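Letcombe Residents' Association – Members' Forum
Topic: Low-flow faucets and the water allocation rules

HSprogis
Posted 24 September 2019

Members are reminded that the Association proposes to fit low-flow kitchen faucets in all rental units by December. The proposal covers the Aubert and Stikwood buildings. Comments are invited before the final text is issued.

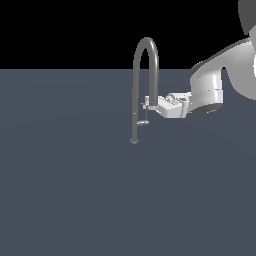 Each unit would keep its present water allowance during the first year. Charges would be based on the meter reading, as they are now.

B.Kwiatkowska
Thank you for the notice. I do not support the proposal in its present form. The Aubert building used 2597 gallons in the last billing period and Stikwood used 3217, yet both are to be treated alike. The older pipes in Stikwood should be inspected first.
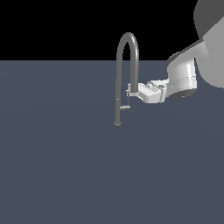
Gooseneck faucet, gray.

I would also ask that the inspection report be shared with all members.

unit14_aubert
I must respectfully disagree with the previous post. Stikwood has more family units, and a higher reading does not prove a leak. Delaying both buildings on that basis would be unfair to those of us who pay by the meter.

HSprogis
Both points have been recorded. The revised terms would read as follows.

1. Tenants will receive written notice before any work begins in a unit.

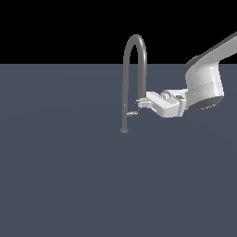 2. The cost to each owner will not exceed 200 dollars, including labor.

3. Owners who replaced a faucet at their own expense may apply for an exemption.

Uvosus
Item 3 needs a cutoff date. Without one, any owner could buy a standard faucet next week and claim the exemption.
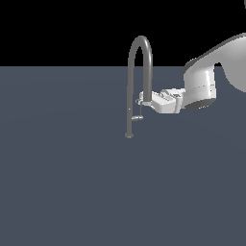 I also question whether the cost limit includes shutoff valves. Mine had to be replaced during the last repair and was billed separately.

B.Kwiatkowska
I agree on the cutoff date. My objection regarding the pipes remains – please enter it in the minutes under my full name, Bożena Kwiatkowski, as it appears on the deed.

HSprogis
Entered as requested. Valves are not included at present. I will ask for a revised quote and post it in this topic.
Heino Sproģis, Secretary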